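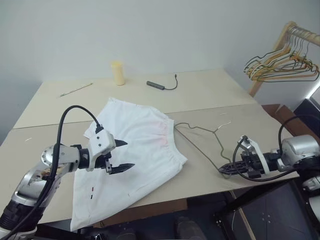
Shrinkage Belongs on the Label

Struan Halliday

A care label on a cotton garment gives the buyer a maximum wash temperature, a bleaching instruction, a drying instruction and an ironing instruction. It does not say how much smaller the garment will be after those instructions have been followed. The manufacturer usually has that figure, or at least has a limit the fabric was bought against. I think the figure should be printed on the label, in per cent, for length and width separately.

Dimensional change in woven and knitted cotton is well understood. Yarn is held under tension during weaving or knitting, and again during dyeing and finishing. When the cloth is wetted without tension the fibres swell, the yarns take a more curved path around each other, and the cloth draws in. Most of this happens in the first wash. A smaller part continues over the next few washes, and tumble drying adds to it, particularly in knits, where the mechanical action lets the loops settle into a shorter, wider shape. Compressive finishing at the mill takes up much of the movement before cutting. How much is taken up depends on how slowly the mill is prepared to run the line, and on how many metres it wants to get out of the cloth. Cloth is sold by length. A mill that shrinks it properly has less of it to sell.

A garment maker who cares about fit will cut a test square, mark it, wash it, dry it and measure it again. The result goes on a specification sheet, and the pattern is enlarged to suit. All of this is routine. The sheet stays in the office and the buyer receives a symbol of a tub with a number in it.

I became interested in this when I spent a winter doing quality records for Hustau, a small uniform supplier that made whites for kitchens and bowls clubs. We had 3834 garments on the books in one season, counting replacements, and 383 came back under the heading "size". The staff assumed people had ordered badly. Some had. But the returns sheet had a column for whether the garment had been washed, and the entries leaned heavily towards yes. People tried the shorts on, found that they fitted, washed them in accordance with the label and found that they no longer did. The label had been obeyed in every particular and our policy was to refuse the return.

I do not claim that one supplier's returns sheet proves anything about the trade at large. It does show how the present arrangement allocates the cost. The mill knows the residual shrinkage, the maker knows it, and the person wearing the garment pays for it.

Three objections are usually raised, and they are of unequal quality.

The first is that home washing is too variable for a stated figure to mean anything. Machines differ, water differs, and people overload. This is true, and it applies equally to the fuel consumption of a car or the coverage of a tin of paint, both of which are sold with a figure attached. A figure obtained by a fixed method lets one product be compared with another. A shirt marked 2 per cent and a shirt marked 7 per cent will not shrink by precisely those amounts in a front loader in Ballarat, but the second will very probably shrink more than the first.

The second objection is that buyers will not understand it. I have more sympathy with this one. A percentage of what, after how many washes, dried by what means? The answer is to fix the method and keep the print short. "Length 4%, width 2%, line dried" is enough. Where tumble drying is permitted by the label, there should be a second line for it, and the maker who does not want to print the second line is free to mark the garment for line drying only. People who sew already think in these terms and pre-wash their yardage for this reason. The rest would learn it as they learned sun protection ratings, by seeing the number often enough.

The third objection is cost. When I put the proposal to Pasaribu, a contract cutter we used, the reply was that testing every colour of every cloth would be ruinous. It would be, and it is not needed. Shrinkage follows construction and finish far more than shade, with some exceptions for heavily processed blacks. Testing by cloth and finishing route would have meant 14 tests for the whole of our range. Each requires a marked sample, an ordinary washing machine, a rack and a steel rule. The expense is in having somebody responsible for doing it.

There is a fourth objection that I hear less often and find more serious. A printed figure gives the maker an incentive to reduce it by whatever means are cheapest, and the cheapest are not always good for the cloth. Resin finishes stabilize cotton very effectively. They also reduce its tear strength and its absorbency, and on white goods some of them yellow. Blending in polyester does the same job and changes the garment in ways that a person working over a stove in January will notice. I would rather have a cotton short that loses 4 per cent and says so than one which has been stiffened to hold its pattern. If the shrinkage figure were printed alone it might push the trade the wrong way. The fibre content is already there. A line naming any resin finish should be added beside it.

Retailers could do this without waiting for regulation. Fidance ran it for a time on a line of bed linen, with the finished size and the washed size both printed on the packet, and I bought two sets on the strength of it. The fitted sheet still goes over the mattress. The practice was dropped when the packaging was redesigned, and the new packet has a photograph of a lighthouse on it.

In the meantime, the buyer has a few defences. Measure a new cotton garment flat before it is washed, across the waistband and down the inside leg, and write the numbers down. Wash it at the label temperature and dry it on a line. Measure it again once it is dry and before ironing, as pressing can stretch a damp knit back to nearly its original length and hide the change until the next wash. If the difference is large, send both sets of numbers to the maker. At Hustau we received exactly one letter of that kind, in September, from a customer in Prornamton who had also enclosed the rule. The refund was approved the same afternoon, and the rule was posted back.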